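Home | News | Sites | Training | Archive | Contact

November 13, 2018
By the Operations Desk, Herath Textile Care

Folding trial at Jidurgate: what changes on the floor

The garment folding trial at Jidurgate has now logged 2522 completed folds. The work is run under the Rundum project and covers everyday items only: jeans, tops, towels and similar pieces. Fitted sheets and anything with loose straps are still folded by hand and will stay that way until at least March.

The working method has settled. Items are laid one at a time on a covered surface, gripped at the near edge, folded and moved to the side. The cover matters more than expected. On a bare tabletop the jaws tended to skid before they closed on thin fabric, and a cloth layer gives them something to press into. Creases in the cover are tolerated as long as they do not catch the jaws - the shift lead decides when it needs pulling straight.
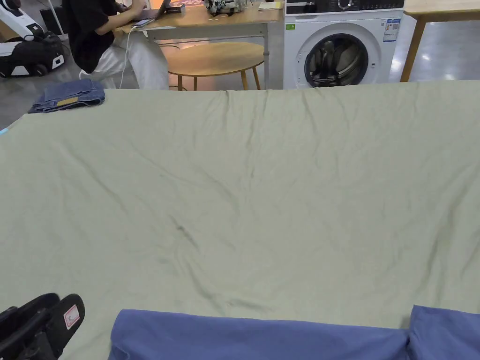
Folding surface at Jidurgate, with a pair of jeans folded at the far left and a blue item at the near edge.

For staff the main change is in how the shift is divided. Sorting and pocket checks remain manual. Folding time on the trial bench has been replaced by setting up, watching and correcting, and each session is logged on a laptop by the person on duty. A session lasts roughly 17 minutes. Stops are recorded under four headings: missed grip, double layer, dropped item and operator stop. Missed grip is the most common, mainly on thin knitwear.

Several staff reported that watching is more tiring than folding. The rota has been changed so that no one does more than four sessions in a row, and bench duty now counts as skilled time for grading. No posts have been removed at Jidurgate. Hours freed by the trial go to repairs and stain treatment, where there is a backlog of 152 items.

Lasach will receive the same bench layout next, with a lower table height requested by staff there. Induction notes are on the Training page - please read the section on the stop button before booking a place.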